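Toft Shared Workroom: progress report to the Staser Fund
Second report, covering January to April
Prepared by Khadija Sqalli

1. Where we are

The workroom reopened to members in February, two weeks later than the plan said. The delay came from the electrician and had no effect on the budget. All the furniture in the first list has now been delivered and is in use. The second list (stools, a lockable cupboard, the trolley) has been ordered in part, and details are in section 4.

The room has been open on every planned session but one, when the heating failed. Registered users stand at 630. We had hoped for more by this point, but sign-ups have been steady through the period and the evening slots are close to full.

2. Tables and storage

The grant application described the old arrangement: small parts kept in cardboard boxes under the benches, with no agreed place for anything. People spent the first part of a session looking for what they needed, and things were bought twice.

We have replaced the boxes with black wire mesh baskets, which stand on the tables during a session and go back on the shelves at the end. Helge Magnusson drew up the layout and we have kept to it with two small changes. Each table has a light wooden top. We chose a pale finish so that small items show up against it, and the open mesh lets users check what is in a basket without emptying it. Clear containers are used for the smallest parts and stand beside the basket.

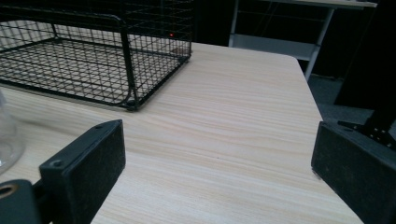 Preben Þórarinsdóttir would have preferred solid trays, and asked for this to be put in the report. Screws and pins drop through an open floor sooner or later, Preben says, and a liner costs next to nothing. The baskets should also be lifted when they are moved, and people slide them.

We accept the first point. Liners have been cut from spare felt for the baskets that hold fixings, and the remaining baskets will stay as they are unless users ask for a change. On the second, a line has been added to the closing-up sheet by the door. It is too early to say whether it is being followed.

Labels are the part of the storage work that is not finished. The first set, tied on with string, came off within a month. A second set with cable ties is being tried on the Tendus shelving along the back wall. If they last until June we will do the rest.

3. Condition of the tables

The tables are from the Fosto range and 13 were bought. They have been used hard and we inspected all of them in April. The frames are sound. One table rocked and has had a foot adjusted.

The tops are a different matter. They came with a light finish that was sold to us as suitable for workshop use, and it marks easily. Eun-ji Maeng went over each top with a damp cloth and then with mild soap. On 11 of the tables the marks came up well enough to need no further work.

The other two have grey-brown scuffs across the middle, where most of the work is done, and cleaning made little difference to them.

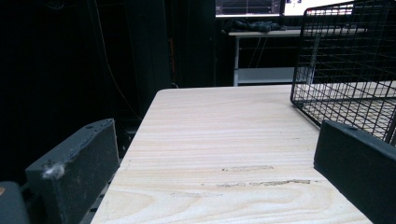 We propose to sand those two tops lightly and put on two coats of a harder oil. Hafþór Bundgaard has offered to do the work over a weekend when the room is closed. The tables would be out of use for four days while the oil hardens. If the result is good, we would like to treat the others in the summer break, before they reach the same state.

Cutting mats have been put out on every table in the meantime. They are popular for drawing and cutting and ignored for almost everything else.

4. Money

Spending in the period came to £1,893, all of it from the furniture and fittings line. This covers the baskets, the clear containers, the shelving and delivery. The stools have been ordered but not invoiced. The cupboard is on hold while we wait for a second quote, the first having come in above the sum allowed.

The oil and sandpaper were not in the original budget. We ask for your agreement to pay for them from the contingency line. A separate note with prices will follow.

5. Next period

Stools delivered and in use by the end of May.
Two table tops sanded and oiled.
Labels finished, if the present trial holds up.
Cupboard ordered once the second quote is in.
A short survey of users on storage and table space, with results in the next report.

Questions about the tables should go to Helge, and anything on the budget to me.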